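# Bargain Hunting as a Way of Learning a City: My Market Report

July 2021

So my partner for this project was Hilde Dewulf, and between us we spent way too much money on socks. I want that on the record before I get to the findings!

Our question was simple enough: do people at the big covered market pay less than people who shop in the mall across the road? We made a shopping list of 30 everyday things (phone cases, hair ties, dish towels, that kind of stuff) and priced every one of them in both places. We started in March and went back on 9 different mornings, always before the lunch crowd, and by the end we had 266 prices in my notebook. Some are hard to read. I write small when I'm being elbowed.

The mall part was easy. Plesura and Petek both put stickers on everything, so you just walk in and copy them down. Petek's staff got a little suspicious of us the second time (two students staring at umbrellas for ten minutes, fair enough) but they were nice about it.

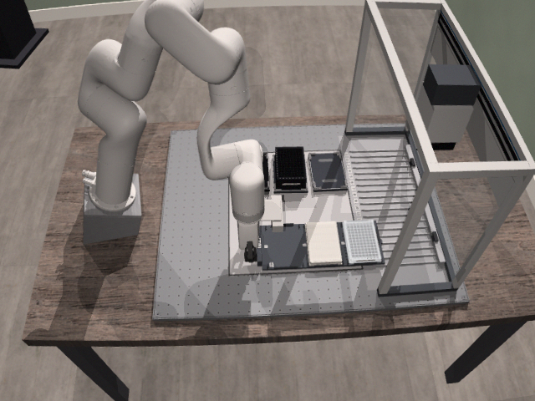

The market was harder, since hardly anything has a tag and the price depends on who's asking. Hilde always got quoted more than me. I grew up going there with my aunt and I guess it shows, so we decided early on to write down both numbers, hers and mine, and also what we ended up at after haggling. My teacher, Abenezer Mamo, suggested adding that last column and I'm really glad he did, it's the best part of the data.

What we found: the market was cheaper for most of the list, especially kitchen things and anything you buy by the dozen. Phone stuff was a mess. A Provix charger cost the same in both places, and one stall wanted more for it than the mall did! Bolletti bags were cheaper at the market too, but neither of us would swear they were real ones.

Hilde's first quotes came down a lot once she learned to walk away. It took her five visits. On the last one she got a better price on dish towels than I did and talked about it the entire bus ride home.

If I did this over, I'd go in the afternoon too, and I'd leave most of my cash at home.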